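Inicio | Relatos | Archivo | Contacto

Última actualización: 14/01/2021

El agua de Roltberg

En Roltberg decían que el agua de la fuente curaba la memoria. Lo decía un cartel de la empresa Wotow, que vendía la botella a 19 coronas, y lo repetía mi tía, que la bebía desde diciembre y seguía sin recordar dónde guardaba las llaves.

Subí los 147 escalones del balneario sin ninguna fe. Arriba había una taquilla, un termómetro parado y una fila de gente que esperaba acordarse de algo. Pregunté a la mujer de delante qué había recuperado. El nombre de un perro, me dijo. Le pregunté si estaba segura de que el perro había existido y dejó de hablarme. 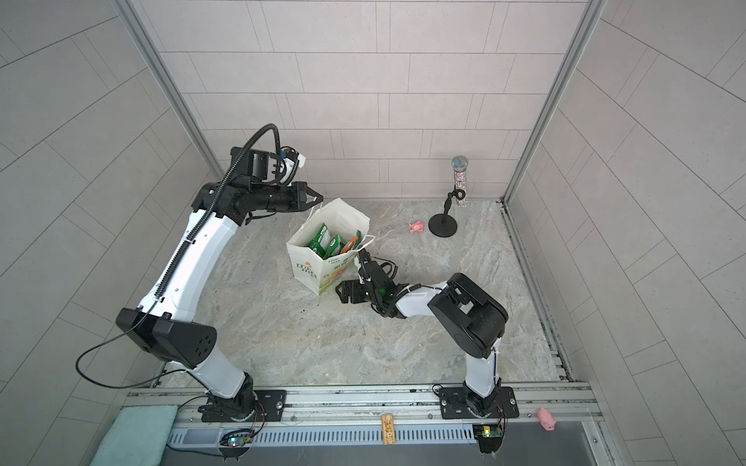

Según el encargado de la taquilla, yo preguntaba mal: el agua devolvía lo que uno había perdido, y quien no había perdido nada bebía agua y ya está. Me pareció una manera cómoda de cobrar.

Bebí un vaso. Sabía a hierro y a cañería vieja. Me senté en el banco quince minutos, como mandaba el folleto, y repasé lo que tenía: la tabla del siete, el teléfono de la casa de la calle Kleinschmidt, una discusión con mi padre. Todo eso ya lo traía de abajo — y así se lo hice saber al encargado, que se encogió de hombros.

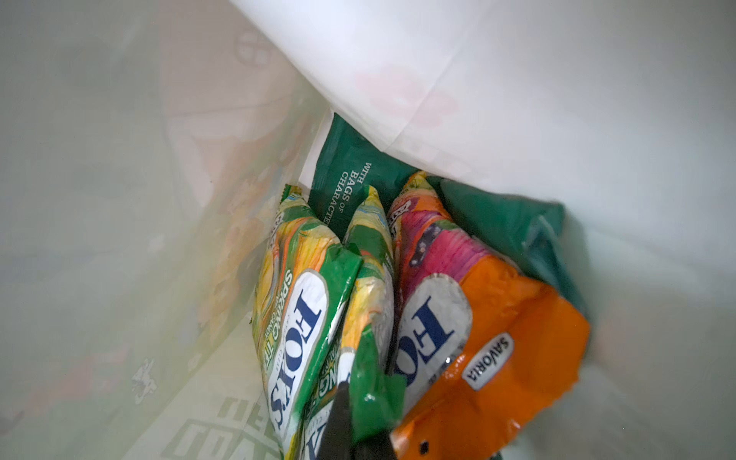
A la bajada empecé a tararear. Era una canción tonta, de las que se cantan en los viajes largos, y me sabía las cuatro estrofas. No recordaba haberla aprendido. Supuse que la había oído en la fila, o que sonaba en algún anuncio de la radio.

Mi tía me abrió la puerta, escuchó un momento y entró en la segunda voz sin equivocarse. Le pregunté de dónde la conocía. Dijo que de ninguna parte, y siguió buscando las llaves.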